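Tomomi Wada wanted the dishwasher by the sink, and she wanted to stop drying plates by hand. Those were the two things she asked for when the kitchen at Omcombe was redone in July. I visited on a Tuesday to hear how it has worked out.

She made tea first and we talked standing up, which she says is how most talking gets done in that room.

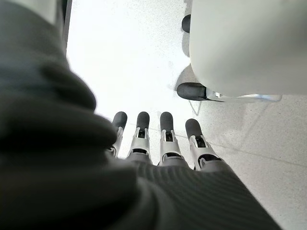
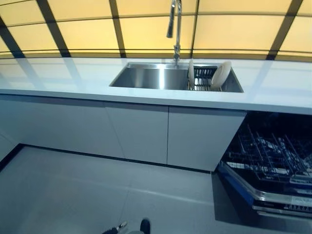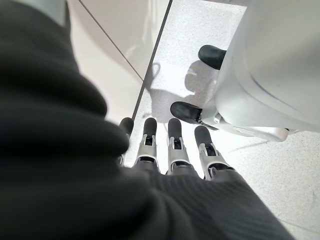
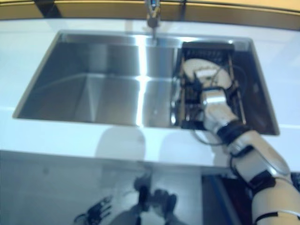

*The kitchen at Omcombe. The second and fourth pictures show the sink, with the rack in the right side of the basin.*

The rack is the part she has the most to say about. In the old kitchen it stood on the counter with a tray under it, and the tray had to be emptied every evening. When the new sink went in she put the rack down inside the basin and left it there.

"I didn't plan it," she said. "I set it in the sink while I was wiping the counter, and then I thought, why would I take it out again? It drips straight down. I haven't seen that tray in months and I don't want to."

It takes up the right half. The left half she keeps clear for filling pots and rinsing vegetables. I asked if half a sink was enough. "For me, yes. My sister came for a week and complained the whole time. She washes everything in a big pile."

The sink is stainless steel and mounted under the counter, so crumbs can be swept in with the side of a hand. Wada chose that over a sink with a rim after cleaning around a rim for 20 years. She is less pleased with how the steel looks after a few days without a wipe. "Water spots. You run a cloth around it and it's fine, but you do have to run the cloth."

The faucet was the one thing she and the designer, Marijke Willems, disagreed on. Willems had drawn a low one. Wada held out for a tall one with a head that pulls down, and got it.

Willems joined us for the second half of the visit. She runs a small practice called Vinodel and has done 9 kitchens in the past two years. I asked her about the yellow wall behind the counter, which is the first thing you notice when you come in.

"The room gets no sun after lunch," she said. "Tomomi asked for tile. I brought her one panel with a light behind it and leaned it against the wall, and I left it there over the weekend."

"I turned it on at six in the morning," Wada said. "I called her on Monday."

The panels are lit from behind, with dark brown strips between them. The counter is a glossy white and picks up the light, so there are yellow streaks across it when the wall is on. Wada likes this at breakfast. At night she would like it dimmer, and Willems is looking into a different switch.

Glossy white was also a worry for anyone who cooks with soy sauce and turmeric. Wada wipes spills when they happen and has had one stain, which came out with baking soda. The base cabinets are matte, and have no handles. "I thought I'd miss handles," she said. "I missed them for two weeks. I kept grabbing at nothing."

Then there is the dishwasher, built in under the right end of the counter. Plates can go from the rack or the sink into the machine in one turn of the body. Willems said that was the reason for putting it there, and that she spent more time on it than on the wall. With the door down you lose the floor in front of it, so whoever is loading has to stand to the left.

Wada still washes some things by hand. The white plates she uses every day go in the rack if there are only a couple of them. "It's silly to run a machine for two plates. I rinse them and stand them up. If people come over, everything goes in the machine and I sit down."

I asked what she would change. She thought about it for a while and said the cabinet at the far left, where the baking pans are. It is too deep, and she has to kneel to reach the back. Willems wrote that down. A pull-out shelf would cost 40 dollars in parts, she said, and she could fit it in an afternoon.

"Do the switch first," Wada said.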